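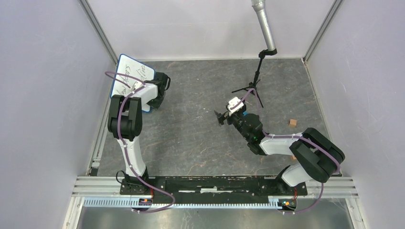 A reader in Plirnodham wrote in to say she gave up on dark countertops after one winter, every crumb and water ring showed and she was wiping all day long. Fair enough. Dark counters are a pain. But mine is still going and I spend maybe 3 minutes a night on it, so here's what I do.

Crumbs first, dry. Always dry. Wet cloth on crumbs makes paste and then you're smearing toast around until bedtime. I use an old pastry brush and sweep into my hand.

Then one damp microfiber, one dry one. The dry one is the whole trick. Streaks come from letting it air dry – hard water especially. Dont skip it.

Soap: one drop of dish soap in a bowl of warm water. One. More than that leaves a film and you'll blame the counter.

No vinegar on real stone. Lemon neither. If you don't know what yours is made of, stick to the soap. I had Grisora spray for a while, smelled nice, left it cloudy, went back to soap.

Cutting boards
Wash both sides even if you only used one, otherwise wood ones warp. Stand them on edge to dry, never flat on the counter. Garlic smell – coarse salt, half a lemon, rub, rinse. Do it in the sink, see above about lemon. Plastic ones can go in the dishwasher on the bottom rack. When the grooves won't come clean anymore, toss it.

Where the counter meets the wall
Old toothbrush, soapy water, go along the seam. Every couple weeks is plenty. If the caulk is black and stays black after scrubbing, cut it out and redo it. I did mine in August with the windows open. Cheap tube from Meijer, painters tape above and below, wet finger to smooth, pull the tape off right away while its soft. Leave it alone overnight.

Burnt pot
Baking soda, inch of water, simmer 11 minutes or so, let it cool, wooden spoon. Second round if it's really bad. Not for aluminum, turns it dark.

Sponges
Wring them out and stand them up. If it smells, it's done.

More next time – drains, probably, and the oven door.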